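Episode count, and why it's lower than I said

Print this page | E-mail this to a friend

2023-11-23

Quick one tonight, I'm tired and the train was late again.

So. Target was 1,000 episodes by end of the month. We're at 600. I told Wiroj Wattanapong in September that we'd be past that by half term, which was silly of me, and he was kind enough not to bring it up on the call today. He'll have read it in the sheet though.

Where did the time go. Some of it is resets. Every take needs the things put back somewhere new, slightly turned, not where your hand naturally wants to put them. I'm bad at this. Looked at the start positions for a whole week of mine and they make a neat little blob near the middle. The policy learned the blob. Move the object a hand's width to the left and it goes to the blob anyway, closes on air, lifts nothing, very pleased with itself.

So I threw out a day. Painful.

Other thing – pauses. When I teleoperate I stop and think just before contact. Every time. And so the model stops and thinks just before contact, except it isn't thinking, it just sits there. Marty (the trimming script, not a person, Ranham office named it) cuts the dead time at the start and end but leaves the middle alone. I've asked if it can do the middle. Answer was "maybe, after Dodik is out". Dodik being the new labelling tool, already two weeks late.

Rule for myself from now on: if I hesitate, bin the take and go again. It costs less than fixing it afterwards.

Two-arm episodes are the slow ones, and they're most of what's left on the list. Both hands have to arrive together, more or less, and if the left comes in early you get a good minute of the right one fussing. The close bits are where I get nervous, green cylinder in the left gripper, white plug adapter in the right, and hardly any gap between the fingers. I find myself holding my breath. Doing those in blocks of 15 and then a proper break, becuase after that my takes all go jerky and there's no point keeping them.

Failures: we're keeping those now, in thier own folder, tagged. Trergate want them for the recovery set. Had 14 good failures today, if that's a thing you can say. Drops mostly. Deliberate ones don't count, you can tell straight away when somebody's dropping it on purpose, the wrist goes funny.

Tomorrow: more two-arm, start positions off a random list instead of out of my head. Need to print the list. Need to find the printer.

Print this page | E-mail this to a friend
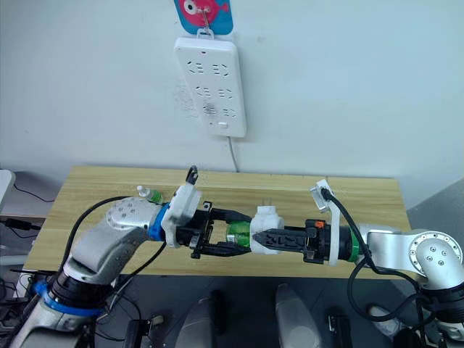
Lighting is the bit I keep putting off. All my takes are from the same few hours of the day, and I'd bet the model cares more about that than any of us would like. Backgrounds too. The wall in mine is plain white apart from the power strip hanging off its blue fish hook, so that's what it has learned a wall looks like. Might pin some cloth up and see if the numbers fall over. If they do I'll post the plot, if not I'll pretend I always knew. Bed.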